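Notebook, gripper comparison, January, started 14:20

Today I continue with the handover task, now with the Galtar fingers on both arms. Last week it was the Tresum set, the older one with the soft tips. Same controller, same camera height, same closing speed, so the difference should come from the fingers only.

The plan was 40 handovers to the left arm, then put the fruit on the plate. I stopped after 18. The force limit in the config was still the one from Tresum and the arm gave up too early, so these 18 do not count and I deleted them from the table. My mistake, I should check this file before I switch on.

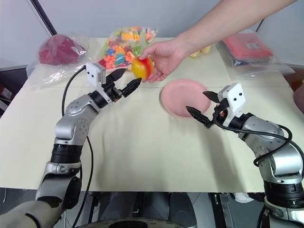
After changing the limit I began again from zero and did the full 40. Nine failures. Most of them were in the approach: the arm waits too long before it closes, and the person becomes tired and lowers the hand a little. With Tresum I had fewer of these, but more slips when lifting, so I cannot yet say which one is better.

The wrist sensor on the left loses the object when the fingers of the person cover too much of it. I tried to hold the fruit lower in the hand and it helped, but we can't ask this from everybody.

Latency from detection to first movement is 111 ms, measured on the left side only. The right one I still have to measure.

To do: ask Safavi if they have the longer fingers in stock. Write the force limit on the label of each finger set. Repeat with the small objects from the bag, first left, then right. Please do not move the table, the calibration is from this morning.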